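Prula 研究组招募居家操作示范参与者(第二期)

Prula 是 Edum 实验室下面的一个研究组,做的是机器人操作技能的示范学习。我们现在为第二期数据采集招募参与者,在自己家里用手持夹爪完成一些日常的小物件整理动作。不要求有机器人或编程背景,也不需要到实验室来。

一、研究在做什么

我们想回答一个比较具体的问题:同样数量的示范,分散在很多个家庭里采,和集中在少数几个布置好的实验台上采,训练出来的抓取与放置策略,换到没见过的房间里差多少。

第一期已经结束,一共收到3077段可用示范,其中一部分来自家庭,一部分来自实验台。我们用两部分数据各训练了一个策略,网络结构和训练步数一致,再到没有参与采集的房间里测试。家庭数据训练的策略在新房间里放置成功率更高,在实验台上则略低于另一个策略。差距主要出现在物件背后有花纹、光线从一侧来、桌面不平这几类情况。具体数值写在第一期报告里,报名通过后会发给每位参与者。

第一期也有没解决的问题。家庭部分的示范里,单手动作占了绝大多数,双手配合的太少,训练时基本学不到换手和递接。另外,扁的、圆的小零件,比如盖子、圆片,样本不够,策略在这类物件上经常夹偏。第二期的任务单就是照着这两点重新写的。

二、参与者要做什么

采集在您家里您平时会用的平面上进行,桌子、床、地垫、窗台都可以。我们不要求清空周围的东西,充电线、手机、音箱留在原处就好,窗帘和床单也不必换成素色。每段示范从物件放好开始,到物件放进盒子或盒盖里、夹爪离开为止。

任务单分两部分。第一部分用一只夹爪,夹取小方块、圆柱块、盖子一类的零件,放到指定的凹槽或角落。第二部分用到两只夹爪,左右手各一只,或者由两个人各拿一只,完成递接和扶稳。

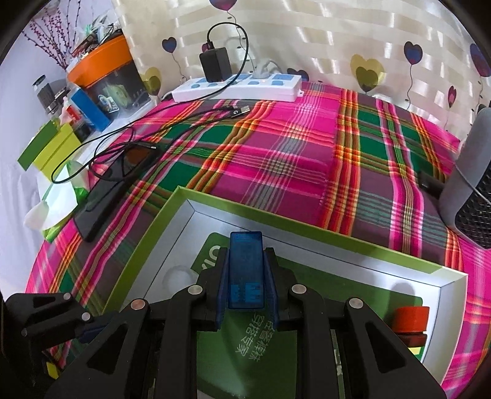
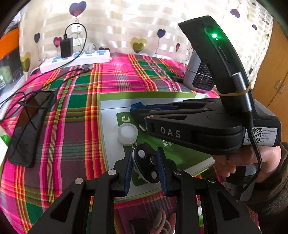
动作速度按平常的手速来,不用刻意放慢。夹空了、掉了,都不要删,接着夹起来做完,这类片段我们单独标注,第二期打算专门分析失败后的恢复动作。唯一需要重录的情况是中途有人叫您、您把夹爪放下走开了。

每位参与者的任务量是496段,单段通常不到一分钟。可以分很多次做,一次做多久由您自己定,我们只要求在领到设备后的一个月内完成。做不完也可以退出,已经完成的部分照常结算。

三、参加条件

年满十八岁,双手活动正常,能够连续握持轻型工具。

能用普通话或书面中文与我们沟通,看得懂任务单。

家里有稳定的网络,用来上传数据。没有网络的,可以把存储卡连同设备一起寄回,请在报名时说明。

同住的人知情并同意。夹爪上的摄像头视角很宽,房间里的家具、墙面和路过的人都可能拍到。家里有未成年人的,采集时请让他们待在别的房间。

左利手和右利手都收。第一期左利手参与者偏少,这次会优先安排。

参加过第一期的可以再报名,但请换一个房间采集。

四、报酬与设备

每位完成全部任务的参与者报酬为1000元,分两次支付:数据上传过半支付一半,全部通过检查后支付另一半。检查一般在收到数据后两周内完成,不合格的片段会列出编号和原因,补录一次即可。

设备由我们寄出,包括夹爪、连接线、零件和任务单,往返运费由我们承担。正常使用造成的磨损不需要赔偿。指尖的软垫如果脱落,请不要自己用胶水粘,联系我们寄新的。

五、数据怎么处理

视频先存放在 Patwary 服务器上,只有研究组内负责检查的成员能看到原始画面。检查时会对人脸、证件、屏幕上的文字和快递单做模糊处理,处理后的版本才进入训练集。姓名、地址和付款信息单独保存,不与视频编号放在同一处,付款结束后按规定时间删除。

数据集第二期完成后计划以 Tidiritz 的名称对学术机构开放。您可以在同意书里选择不进入开放部分,只用于组内研究,报酬不受影响。开放之前任何时候都可以写信要求撤回,我们会删除对应的全部片段;开放之后撤回的,会从下一个版本中移除,但已经被下载的副本我们无法收回。这一条请在签字前看清楚。

六、报名与流程

报名请填写研究组主页上的登记表,写明所在城市、惯用手、准备采集的房间类型,以及能不能找到第二个人一起做双夹爪任务。找不到也可以报名,双手各拿一只即可。

收到登记表后,我们会约一次二十分钟的视频通话,讲清楚夹爪的握法、开机和校准步骤,并请您试录几段。试录通过后签同意书、寄设备。试录不通过的,我们会告诉您是哪一步的问题,可以再约一次。

招募到三月底截止,名额满了会提前关闭登记表。

任务和设备方面的问题请联系 Prasanna Dewan,同意书、隐私和付款方面的问题请联系 Sewwandi Uddin,联系方式见登记表页首。来信请用中文或英文,工作日上午九点到下午五点之间回复会快一些。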